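3.2 Polyester round slings and leg angle

The slings were supplied by Marras in two lengths and were kept on pegs in the dry store until needed. Each one was checked by hand along its full length before a lift, and any sling with a torn cover or a missing tag was set aside. Pellegrini and Zuccaro did the checks in February. Of the 34 slings delivered, 33 passed and went into the trial.
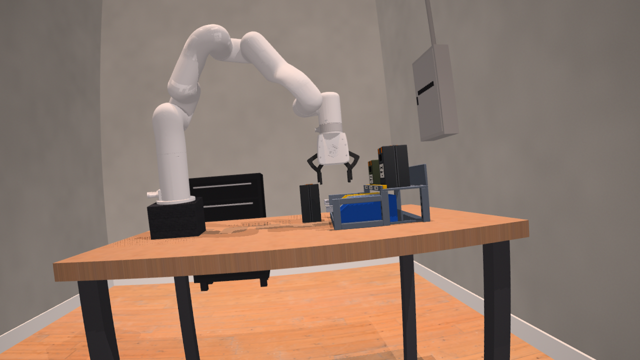 3.3 Rigging and load

The test load was a steel block with two lifting eyes. Two slings of equal length ran from the eyes to a single hook. A Komosico load cell was fitted between each sling and its eye, so the tension in each leg was read separately. Readings were taken 20 seconds after the block left the floor, when it had stopped swinging. 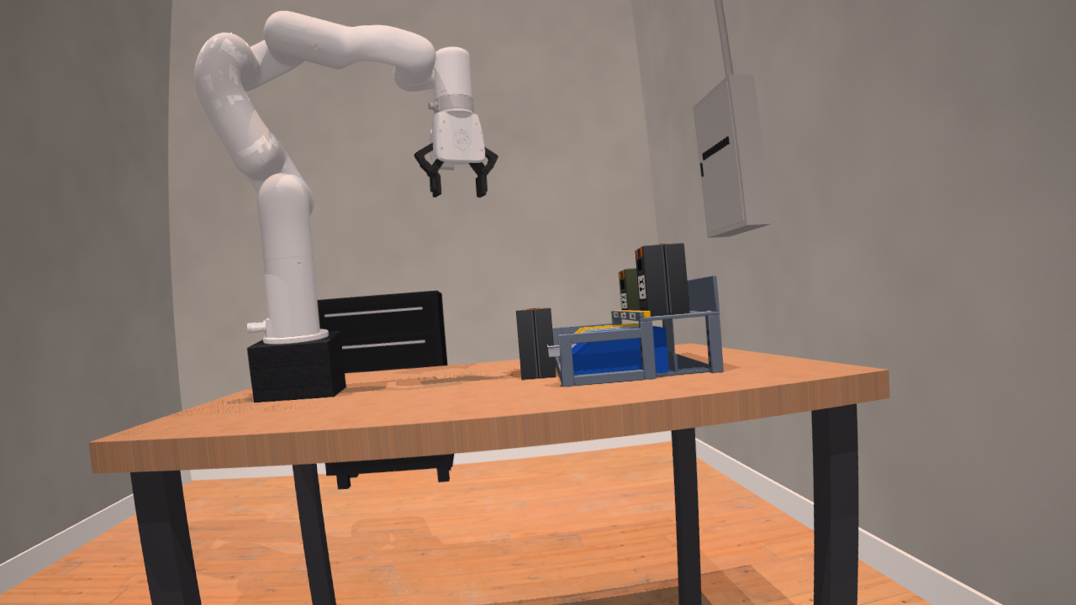 Leg tension depends on the angle between the sling and the vertical, and it rises as the legs move apart. With a fixed load the change is small at first and then becomes steep. We used four leg angles and made nine lifts at each one.

Sling covers were marked with chalk where they touched the hook. After each lift the distance between the chalk line and the edge of the hook was measured with a steel rule, and the larger of the two values was kept.
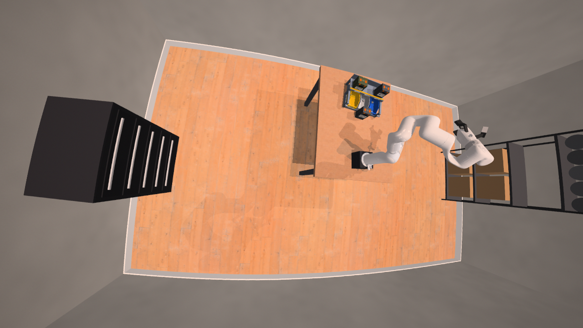

Slip at the hook was greatest at the widest angle. It was also greater with slings that had been folded for storage than with those that had hung straight, which agrees with the earlier work by Bhattacharjee and Farina on the Floltum hoist. We did not try to separate the effect of folding from that of age.

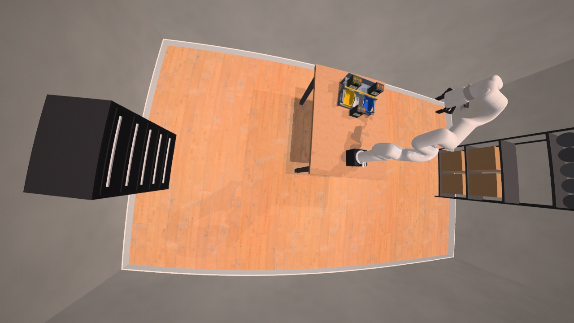 Two readings were dropped because a load cell cable had come out of its socket. Both lifts were repeated with the same slings, and the repeat values are the ones used in Section 4.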